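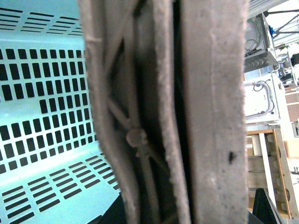 4.2 Collection of Demonstrations by the Student Group

The demonstrations were recorded in March by five students of the course, in the workshop of the Becerra laboratory. Each student controlled the arm after a short training of 10 minutes. The task set, which we call Stistari, asks to move soft goods, fruit and vegetables in relation to a slotted plastic basket. In total we kept 571 episodes out of 707. The others were removed by G. Melis and K. Sanna, who checked all the recordings separately and then compared their lists.

The slots of the basket gave us more difficulty than we expected - the depth estimate was often wrong on the perforated walls.
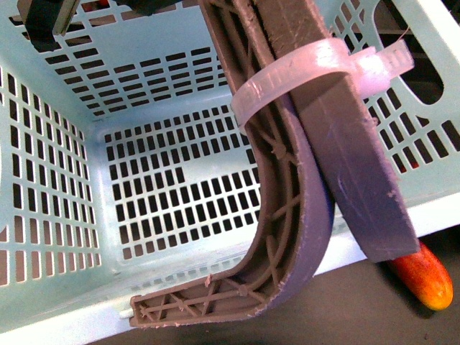

For this reason the height of the rim was measured by hand and given to the controller as a fixed value. The students were also asked to approach slowly, and to repeat the approach if the fingers touched the rim.

Fruit episodes were treated as a separate group. A grasp was accepted only when the fruit stayed between the two fingers until the end of the episode (see Figure 5).

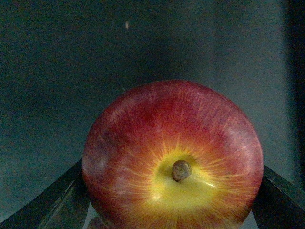
Figure 5. Red apple between the two fingers, wrist camera.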